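The Murwood Junior Robotics Club: How Two Robot Arms Learn to Tidy a Desk

The Murwood Junior Robotics Club is open to students aged 10 to 18.
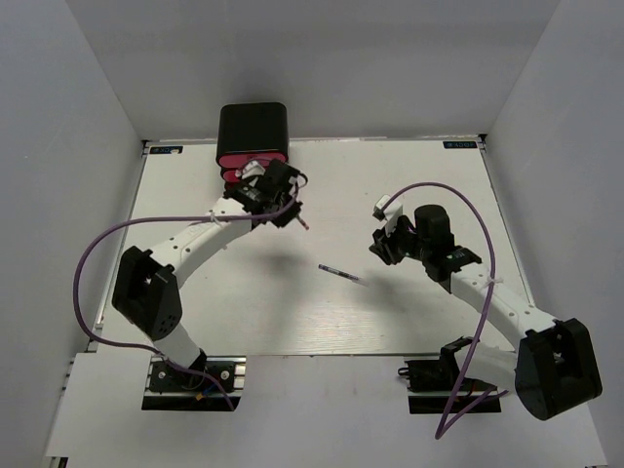 This year's project is named Gorko. Its goal is simple to say and hard to do: pick up pens from a table and put them into an organizer.

What is a gripper?
A gripper is the hand of a robot arm. Its fingers open and close. A pen is thin and can roll, so the fingers must be in exactly the right place before they close.

Why use two arms?
Each arm can reach a different part of the table. While one arm holds a pen, the other is free to go to the next one. The two must also take turns – if both went to the same pen, they could bump into each other.

How does the robot learn?
Students guide the arms through the task many times, and a computer saves every movement. Each complete try is called a run. The club recorded 63 runs between December and the spring. The computer then studies them and looks for patterns.

Who may take part?
Teams have five members. No experience is required. Students who wish to join should speak with the club's director, Touran Talebi, before the next project begins.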